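About the Zenstead Robot Hands Club

Hi, I'm Sem Nijs, and I run this club together with whoever shows up first to find the light switch.

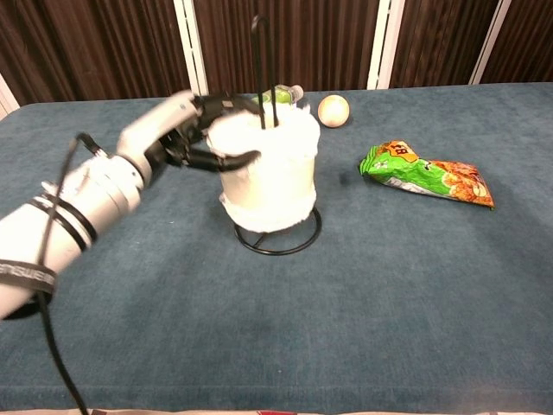 We're an after-school robotics club at Zenstead, and we only really do one thing: we get robot hands to pick stuff up. I know plenty of clubs build little cars or battle bots (and they're great fun, go watch them!), but I fell for grasping years ago and I've been dragging students into it ever since. Hard boxes bore us pretty fast, so we go looking for awkward things, like a container with a fluffy rim and a fluffy base, a ball, a bottle on its side, or a crinkly snack bag that changes shape the second you touch it. Fingers that manage fine on the ball can make a total mess of the bag, and working out why can eat a whole evening.

We meet on Monday after the last bell. Most nights we split into two crews. Collis crew looks after the arm, so they plan the moves, sort out the cables and argue about speed. Colano crew has the hand and decides how each finger should close and how hard. You can swap whenever you like, and I'd love it if you did, because the arm people always think the hand people have it easy. The names came from a team vote that I lost.

Our big project this year is the Van Leeuwen Cup, a sorting contest for school teams. You get 20 minutes at the table and a pile of household objects you haven't seen before, and you score for every one that ends up where it belongs. To get ready we've set ourselves a target of 500 logged practice grasps before June. Every try goes in the notebook, including the drops. Especially the drops!

Do you need to know how to code? Nope. Last season one of our best members came in knowing spreadsheets and not much else, and she now writes most of our grip routines (her comments in the code are much politer than mine).

Joining is free for students, and parents are welcome to sit in. If you have something weird and unbreakable at home that you think would beat us, bring it along and put it on the table. Snacks for humans go on the other table, please.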